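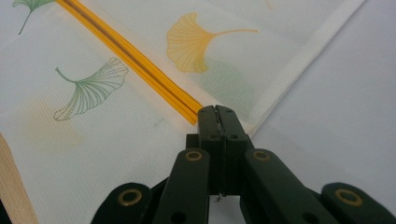 Sat 28 March

Rain until lunch, so that was the garden taken care of (or not taken care of, again). I had big plans for the raised bed and instead I spent the whole day on the table, and I mean the whole day, I still had my slippers on at two o'clock.

It started with the ginkgo leaves. I've been thinking about them all week, ever since I got them out of the drawer to see if they'd do for the lunch tomorrow, and I still can't decide if they're too much. I love them. I love the shape of a ginkgo leaf, that little fan with the long silly stem, and I love that some are green and some are that golden yellow, like the tree on the corner of the old street in November when it dropped everything in about two days and the whole sidewalk went yellow. I used to walk to work the long way just to go under it. So of course when I saw the leaves at Plomard I had to have them. I went in for a lampshade! I came out without a lampshade.

My sister says they're "busy." My sister has had the same gray linen since she got married, so I take that for what it's worth, but now the word is in my head and every time I walk past the table I hear it. Busy. I don't think they're busy. There's a lot of white between the leaves, and some of the leaves are so pale you have to look twice to see them, like the ghost of a leaf, and those are the ones I like best. If they were all bright green I might agree with her. A yellow one with a pale green one sort of peeking out from under it, how is that busy? It's restful. I'm going with restful.

Anyway. The plan for tomorrow is lunch for six, which in this apartment means the table pulled out from the wall and two of us on the bench and somebody on the piano stool. I wanted to see everything laid out today so I'm not doing it at eleven tomorrow with wet hair. I do that every single time. At Christmas I was still ironing napkins when the buzzer went, and I opened the door holding the iron, which I don't recommend.

So, breakfast, then I cleared everything off, and there was a lot of everything. The mail from the whole month, a library book I swore I had returned, three pens that don't work, the good tape measure, and the warranty for the dishwasher, which I had looked for in every drawer in the house when it started making that noise. It was under the fruit bowl! I wiped the top down twice. It's so pale that it shows every crumb, and it also shows the streaks from wiping off the crumb, so you can't really win, but with the light coming in gray from the window it looked very clean and calm and I stood there admiring it with a cup of coffee like I'd built the thing.

Then out with the plates. I have the white ones from my mother and the speckled ones from the sale, and I'd been picturing the speckled ones, but with leaves AND speckles I could hear my sister clearing her throat from across town. White plates it is. They looked so good. The leaves come out from under the rim on all sides and you get a bit of green stem here and a bit of yellow there. I moved the plates half an inch left, then half an inch right, then back. This is how a morning goes.

Glasses next, and I found out I own five that match. I had six in November, I know I did, because I wrapped six in newspaper when I moved the cabinet. I'll take the odd one and say I prefer it.

Then the matter of the yellow, which took up a ridiculous amount of my day. I wanted just one other yellow thing to pick up the gold in the leaves. I tried the mustard napkins first and they were wrong, too brown, they made the leaves look a little sick. Then I tried lemons in the blue bowl and the lemons were great, but the blue was fighting with everything. Lemons in the glass bowl, better. Then I laid the yellow strip slantwise across the leaves just to see the two colors together, and oh, that was it exactly! It's a warm yellow, with a darker line down the middle, more gold than lemon, and it's nearly the same as the brightest leaf. So I know my color now. I went through the whole ribbon tin looking for something in that shade to tie around the napkins and found a good length of it wound on a card, and it's enough for six if I don't do bows. I was going to do bows. I'll do knots.

The ribbon tin, by the way, needs a serious going-through. I don't know why I own that much purple.

Around noon I went down to Kneževič for the bread order, because they close early on Saturdays now, and there was a line out the door in the rain, everyone with their umbrellas dripping on everyone else. I asked for the big seeded loaf for the morning and a poppy seed roll for me for right now. The woman ahead of me bought every last cheese pastry in the case, I counted on there being at least one left and there was not one left. I thought about following her home. The roll was still very good and I ate it walking, with the hood up, and got seeds all down my scarf.

I stopped at the market on the way back for the fish and they'd wrapped me up 976 grams, which I only know because the label was so proud of it. The recipe wants 2000 for eight people and I'm doing six, so by my kitchen math I should have had half as much again, but there are two kinds of salad and the potatoes, and my nephew eats nothing but bread at lunch anyway. It'll stretch. If it doesn't stretch they can have more potatoes. I got 430 grams of the little potatoes too, and then stood in the doorway thinking that isn't very many potatoes, and went back in for another bag.

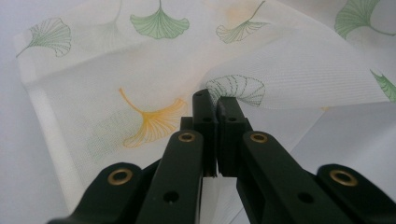
Back home I hung everything up to drip and went straight to the table again, still in my socks, and the light had changed completely. The sun was trying to come out, and I started fussing with the fabric, because what I like about it is that it's so thin. You can nearly see through it, it's a mesh really, white with the leaves printed on, and if you lift up a fold of it against the window the leaves look like they're hanging in the air. I kept lifting bits of it and letting them go. I'm a grown woman with fish in the refrigerator and potatoes to wash and I stood there for ages playing with a piece of cloth.

But it gave me an idea for the kitchen window, and I want to write it down before I lose it. I've had that sad half-curtain in there since I moved in, the one that came with the apartment, and it's the color of weak tea. Something thin and white with leaves on it would be so much better. It would keep the people across the courtyard from watching me eat over the sink, and I'd still get the morning light. The window is just under 200 centimeters across, if I remember right (I have the tape measure again so I have no excuse, I'll check tomorrow after they've all gone). I'd only need it to come halfway down. I could hem it by hand. I've said that before about other things, and the other things are in a bag in the closet, but this is different, it's two straight lines and a pocket for the rod.

I'd have to see if Plomard still has anything like it. They change it all over in spring and put out the striped stuff and the lobsters. Why is it always lobsters? We are four hours from the sea. If they don't have it I could try the fabric place in Plerkusik next time I'm out there to see my aunt, they have that back room with the bolts stacked to the ceiling where you have to move nine things to see the tenth.

Where was I. The afternoon. I washed the potatoes, I made the mustard dressing and tasted it so many times I had to make a bit more, and I did the flowers, if you can call them flowers. I wanted branches. I cut some from the thing by the bins that's just coming into bud, and I'm fairly sure it belongs to the building so I'm going to call that mine. They're in the tall jar on the shelf for now, where they drop bits on the radio. If I put them on the table we won't be able to see each other, so maybe they stay on the shelf.

I also ironed the napkins!! Today! The day before! The Onier did its usual trick of spitting a brown drop onto the very first one, so that's the one I'm having. I keep saying I'll descale it and I keep not doing it. There must be a whole cliff of limestone in there by now. But five perfect napkins and one that's fine if you fold it the right way, all tied with the yellow, no bows, in a row on the sideboard with a dish towel over them in case of dust.

My sister called at five to ask what to bring and I said nothing, and she said she'd bring the almond cake, and I said lovely, because I'd been hoping for the almond cake since Tuesday and had made no dessert at all. Then she asked what I was doing with the table and I said it was a surprise. She said, "It's the leaves, isn't it." I said she'd have to wait and see. It's the leaves.

Now it's past nine and I'm on the couch with my feet up and the lamp on (the lamp with no shade, thank you very much). I can see the table from here with its plates on and it looks like somebody else's, somebody organized. I had toast for dinner standing up in the kitchen so I wouldn't disturb a thing.

For the morning: bread from Kneževič before nine, take the butter out, find the big serving spoon, ask downstairs for one more chair so that my nephew doesn't spin on the piano stool through the whole fish. Put the library book by the door. And lemons, cut two and leave the rest in the bowl.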